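3.2 Table surfaces

Sorting work in the Metville homes was done almost entirely on tables. Of the 26 households that kept a diary, only 2 used the floor or a bed as the main place for sorting mail, laundry or small household items. We therefore looked at the tabletop itself, and at how much of it was free at the start of a task. Participants were asked to clear a working area before they began and to leave it clear until the first item was put down. Van Dusen (the second coder) marked each session as "clear," "partly clear" or "covered." Most of the disagreements between coders concerned the middle category.

The finish of the table was recorded as light, medium or dark (Figure 3). Light wood was the most common finish in the Kolleck group, and small dark items such as buttons and hair ties were found faster on it.
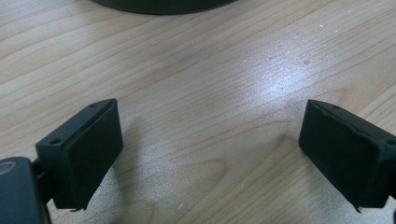
Figure 3. Bare wood in a working area, coded as a light finish.

Dark tabletops were less common and were found mainly in the older apartments in Flastberg. People there more often laid down a towel or a sheet of paper before sorting, and they continued to use it for later tasks. Table size had little effect on sorting time once the working area was clear. Participants with large tables tended to leave finished piles at the far end, where they stayed for up to 3 days. The same habit was reported in the Somboon interviews and is taken up again in Section 4.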